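Unit 6: Carried Items and Ride Loading
Module handout, Visitor Attraction Operations
Revised May 11, 2019

6.1 Scope

This unit covers how parks deal with the things guests bring to a ride: bags, hats, pushchairs, food and bought goods. Ride evacuation is covered in Unit 7 and is not repeated here.

6.2 Terms

Loose item: anything not fastened to the guest or to the vehicle.
Dwell time: the time between a vehicle stopping at the platform and the dispatch signal.
Transfer point: the place where an item leaves the guest's hands. It may be a locker bank, a shelf on the far side of the platform, or a pouch in the vehicle.

6.3 Where the transfer point goes

Lockers placed before the queue keep the platform clear but separate guests from phones and water for the whole wait. Shelves on the platform are quicker to use and cost little, but each guest has to cross the vehicle twice, and dwell time rises. In-vehicle pouches suit slow rides only. A pouch must close fully and must not share space with the restraint.

The course uses two sites for comparison. Ganora has pre-queue lockers on all its coasters. Cistavmont has platform shelves, with lockers only at the water ride. When working from the Cistavmont timing sheets, note that the February figures were taken with one train in service and should not be pooled with the rest.

6.4 Food and market goods

Parks with a produce hall or farm shop near the rides see awkward items at the platform. These do not fit a standard locker and tend to roll on an open shelf. The usual answer is a hold-and-collect desk at the shop till, with a numbered ticket. 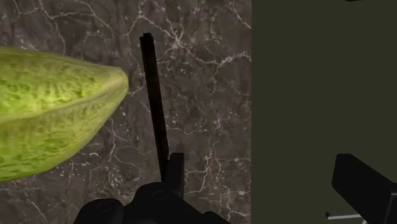
Fig. 6.2 Green gourd on a marble worktop (render).

Staff at a hold desk should record the ticket number, the item and the collection time. Chilled goods are stored apart. Uncollected items go to the main gate at close.

6.5 Worked calculation

A locker bank of 49 units serves a ride whose guests keep a locker for around 200 minutes in total per unit per day. With a mean hire of 40 minutes, each unit turns over five times, giving 245 hires a day. Compare this with daily ridership before deciding on bank size.

6.6 Reading and task

Read the Fludico locker manual, section 7, and the Amoah platform survey. Draw a platform plan for a ride with two loading gates, mark each transfer point, and state the effect on dwell time. Plans are to be handed in on one side of A3, with the scale shown.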